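The bus put Fengying Kang down outside the old Bellov building on a Saturday in January, with her sandwiches in one pocket and her reading glasses in the other. She had spent most of her life folding things for other people – sheets, mostly, and then her grandchildren's school clothes – and it still tickled her that anyone would pay her to go on doing it through somebody else's arms.

Upstairs she hung up her coat and said good morning to Clomis, as she always did, though Clomis had never once said it back. Majimbun wanted five good folds of the orange one before lunch. Good meant slow, Iseo had told her on her first day, and it meant doing it the way you'd show a child who was really watching.

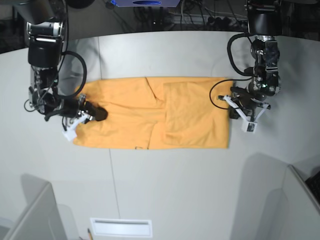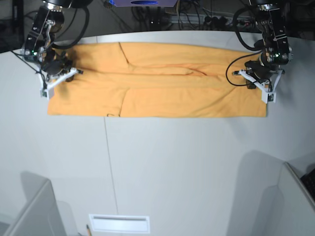
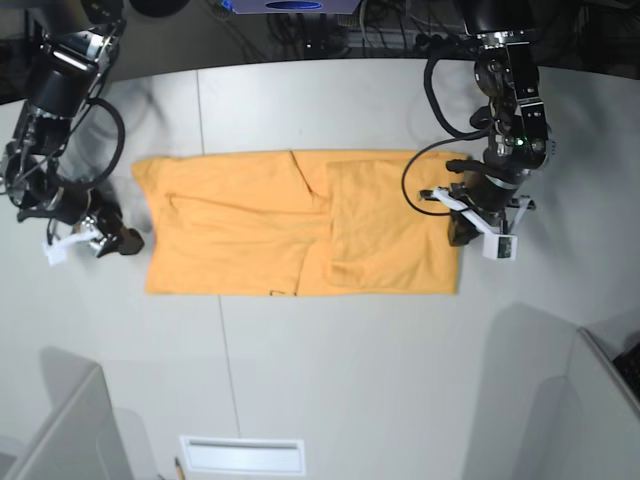 The orange one, with an arm at either end. 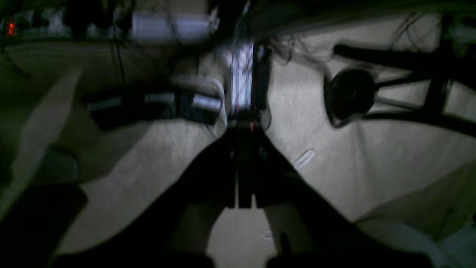 She let go of the handles and flexed her fingers. Two of the folds she would keep, she decided, and the third she would mark as poor, because she had hurried it while thinking about the butcher's.

"You could leave it in," said Iseo from the next desk. "It learns from the odd wobble too, you know."

"It can learn wobbles from you, dear," said Fengying, and she pressed the key that threw it away.

She started again. Her mother had taught her at a kitchen table in four movements, smoothing the cloth with the side of her hand between each one, and Fengying found that she still waited for that smoothing, a small pause where nothing much happened. She wondered whether the pause went in with all the rest – whether some morning, long after she'd stopped coming, Clomis would fold a stranger's shirt and stop for a moment halfway, the way her mother used to.

"Ready?" said Iseo.

"Nearly," she said, and wiped her glasses on her sleeve.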